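Zitside Community Help
Household and Tenancy > Shared Kitchens

Who is responsible for replacing tableware in a furnished rental?

Posted by Inès Picard

I manage the inventory for a furnished guest apartment in the Pelbridge building. The apartment was let with a full set of tableware, entered on the inventory as a single line: "dinner service, cream, good condition." The outgoing tenant has returned the set with several pieces chipped and a number of fine gray marks on the eating surfaces. The tenancy lasted 34 months. The tenant states that this is ordinary wear. The owner wishes to deduct the full price of a new service from the deposit.

I should be grateful for guidance on two points. First, is a deduction for the whole set reasonable when only part of it is damaged? Second, how should the tableware be recorded for the next tenancy so that the same dispute does not arise? 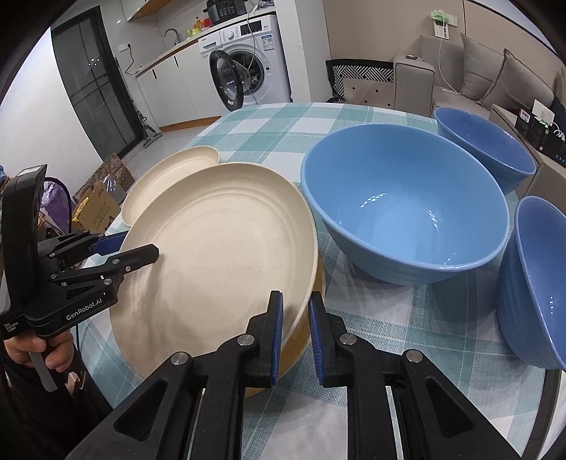
Cream plates with ridged rings.

The written agreement refers only to "fair wear" and does not define the term.

Posted by Nkosi

Please consult your written agreement and the rules that apply in your area before making any deduction. The following reflects general practice and should not be taken as legal advice.

Gray marks on a glazed plate are in most cases metal left behind by cutlery. They can often be removed with a mild cleaning paste and a soft cloth, and they are generally treated as fair wear. A chip is a different matter. It is usually treated as damage, although an owner would be expected to allow for the age of the piece.

A deduction for the complete service is difficult to support if matching pieces can still be purchased. The owner should obtain a price for the individual items and reduce it to reflect nearly three years of use. If the pattern has been withdrawn, a larger deduction may be open to discussion - but the owner should be prepared to show that a match was sought.

With regard to the inventory, each type of item should have its own line, with the quantity, the color and any existing marks. Both parties should sign the list on the day the keys are handed over.
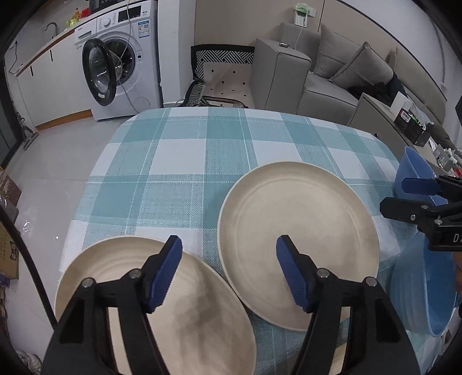 Should the tenant be asked to buy the replacement pieces directly?

It is permitted if both parties agree in writing, and the agreement should name the pattern, the size and the date by which the pieces are to be delivered. Where no such agreement exists, the usual course is for the owner to make the purchase and provide the tenant with a copy of the receipt.

Posted by Skakden

Just buy plain white open stock next time. We did this in our building and replacements are easy to find. Keep the receipt in the same folder as the inventory.

This topic has been viewed 1,938 times.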